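The night shift at Tosach began at ten, and by then the day people had left their numbers on the whiteboard. The order was for 3928 good examples. The cup task was still 900 short.

She had come to the job from a bakery in Zurkberg. The work was close to the same, she told her mother. You did a thing with your hands, you did it again, and at the end someone checked it. Here her hands were on two controllers and the arms did the touching.

Each example had to be under 20 seconds. Pick up the cup, put it down, let go. Then she moved everything a little and started over. If she hesitated, she had to mark it. The model would learn the hesitation too, they had told her in training, and Mikuder had already sent back one batch for that.

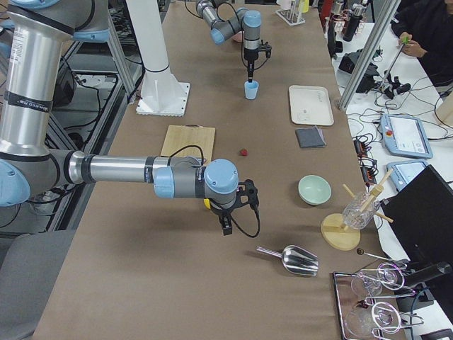 Lü wanted to know why a hesitation was bad. People hesitated. If the machine was going to work in a kitchen with people in it, maybe it should know how to stop and think.

"It wouldn't be thinking," she said. "It would be stopping."

Lü wrote that down and went back to the log.

She did six more. On the fourth she let the gripper wait above the cup a moment longer than it needed to, the way she used to wait over a tray of rolls before deciding which ones to sell. Then she brought it down. The timer showed that she was still inside the limit.

The screen asked her to keep or discard. Her thumb stayed over the button. From the other side of the room Lü asked if she was stuck.

"No," she said, and kept it, and reached for the controllers again.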